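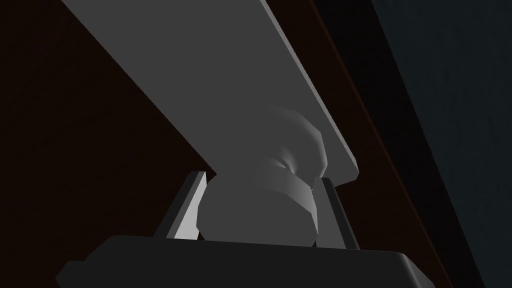 Week 7 - Grip and pinch in the hand

Notes for the OT support stream. Gopinath Murthy taking the tute, Ayana Tamiru doing the prac.

Two big families
Power grip: whole hand wraps round, palm does a lot of the work. Hammer, rail, jar lid.
Precision grip: fingertips and thumb, palm mostly out of it. Coins, buttons, a pen.

Pinch types (know these for the prac)
- tip: thumb tip to index tip
- pad: pulp to pulp, most common day to day
- lateral or key: thumb onto side of index finger
- three-jaw chuck: thumb, index, middle

Muscles
Long flexors in forearm give the force. Thenar group postions the thumb. Wrist slightly extended = stronger grip, try it bent forward and feel the diffrence.

Nerves
Median - thumb opposition, feeling in thumb, index, middle, half of ring. Ulnar - most of the small hand muscles, adductor pollicis. Weak ulnar = Froment's sign, paper test, thumb tip bends to cheat.

Prac: three goes each hand, record the average. Elbow at 90, shoulder relaxed. Allow up to 27 minutes per pair.

Reading: Coutinho, handout p. 351. Bring a pen and something small to pick up.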